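**Can I run Wullum on my old laptop?**

Probably! Mine has 2000 packages on it and copes fine. I'd stay under 50 plugins though, or start-up gets painfully slow.

**Why did you move the code off Sanport?**

Builds were queueing for around 40 minutes (yes, really) and I was losing whole evenings to it.

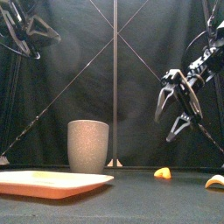 ## Patches

**Who looks at mine?**

Me, or Dolores Lyons if it touches the Jugah importer. Keep it under 100 lines if you can and we'll get to it much faster.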